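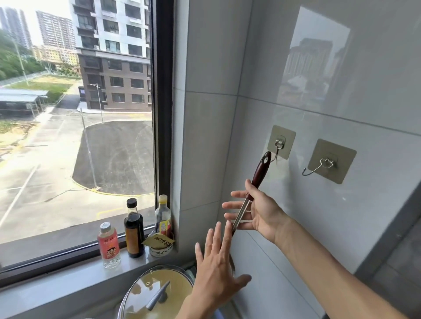
28 Nov 2020

Well, the hooks are up, and I have spent more of this evening thinking about them than any grown person ought to. I bought them weeks ago on one of those trips where you go in for dish soap and come out with a bag of things, and they have been lying in the drawer with the rubber bands and the takeout menus ever since. They are nothing fancy, just square beige pads you can nearly see through, with a little metal hook in the middle of each one, and I put them on the tile right beside the kitchen window. One sits higher than the other. I would like to write down that I did that on purpose, so that the handles wouldn't knock together, but this is my own diary and there is no sense fibbing in it. I eyeballed the first one, felt very pleased with myself, eyeballed the second one, stepped back, and there it was, a bit low. By then it had a good grip on the wall and I decided to love it as it was.

The first thing I wanted up there was the one with the reddish-brown wooden handle, my favorite of the whole lot. I bought it in February, when we were all still going in and out of shops without a thought, at the Lirnmont closing sale, and I remember feeling guilty about the money even with the markdown. It has earned its keep many times over. The handle has such a nice shine to it, and there is a small oval hole near the top for hanging, and in all these months I had never once hung it from anything! It has lived in the crowded drawer under the ladle, getting itself wedged sideways so that the drawer would only open as far as my wrist. I can't think how many times I have stood there with two fingers in the gap, poking at it and muttering, while something on the stove got browner than I meant it to.

Getting a small hole over a small hook is fiddlier than you would imagine, and I am afraid I fussed over it like somebody threading a needle. I kept one hand underneath the whole time with my fingers spread, ready for a catch, and I suppose I looked like I was trying to coax a bird down off the wall.

I did read the little card that came with the hooks, for once. Dolex is the name on it, and it wants you to wipe the wall, dry the wall, press hard, and then leave everything alone overnight before hanging so much as a tea towel. I am not a patient person but I did it, mostly by going to bed early last night so I wouldn't be tempted. The tiles took a good deal of wiping. I always think of them as clean, being that pale gray-white that hides everything, and then I went over them with a cloth and some warm water and vinegar and was rather ashamed of the color of the cloth. So I did the grout lines too, with an old toothbrush, and then of course the bit of tile that turns in toward the window looked dingy by comparison and I had to do that as well. That is how a job about two hooks ate an afternoon.

While I was over there I had a look at the windowsill, which has become a sort of waiting room for things that haven't been told where to go. The small clear bottle with the little cartoon boy on its red and white label is still there at the end of the row. I thought about moving it and then couldn't settle on where, and the truth is I like his face looking back at me when I am washing up. So he stays. I dusted the ledge and put everything back where it was, which I believe still counts as tidying.

The drawer was the bigger business. I took the whole thing out and tipped it onto a towel on the table, and I am glad there was no company. There were 2 potato peelers, neither of which peels, and a tea strainer I had been missing since the summer and had already replaced. There was the instruction booklet for the old Grikton mixer, which we gave away before we moved here, and a receipt from the hardware store for $121 that I studied for a long while without being able to say what on earth it was for. Paint, maybe, or the shelf brackets. I put it in the recycling and then took it back out again and tucked it in the bill folder, because that is the kind of person I am. One of the peelers went. The other one I kept, in case.

After that I lined the bottom with what was left of the roll of Eze shelf paper, the one with the faded lemons, and it came up just short at the back where you can't see. Everything went in again with room to spare. The drawer slides open now with one finger. I have opened it a good many more times than I needed to, just for the pleasure of it, and once I opened it with nothing to get at all and simply stood there.

Soup for supper, the last of the split pea, with toast. It would have been a good evening to use my nice wooden-handled friend, but I had only just got it hung and couldn't bring myself to take it down, so I stirred with the old plastic spoon that has the melted edge. Silly. I shall have to get over that by breakfast.

The second hook is the question now. I had meant it for the ladle, but the ladle is heavy and I don't know that I trust a sticky pad with it, whatever the card says. The oven mitt is a possibility, though then I would have a mitt hanging by a window and it is not a handsome mitt. Maybe the tea strainer, now that I have 3 of them (I found yet another behind the flour when I went to put the vinegar away). I might leave it bare a few days and see what my hand reaches for when I am cooking.

It got dark early again and I left the kitchen lamp on a while after the dishes were done, which is wasteful, but the wall looked so clean. Tomorrow I must call about the water bill, find the box with the good candles in it, and soak the beans before I do anything else. I keep saying I will soak the beans. I am going to put the bag out on the counter right now, before I go up.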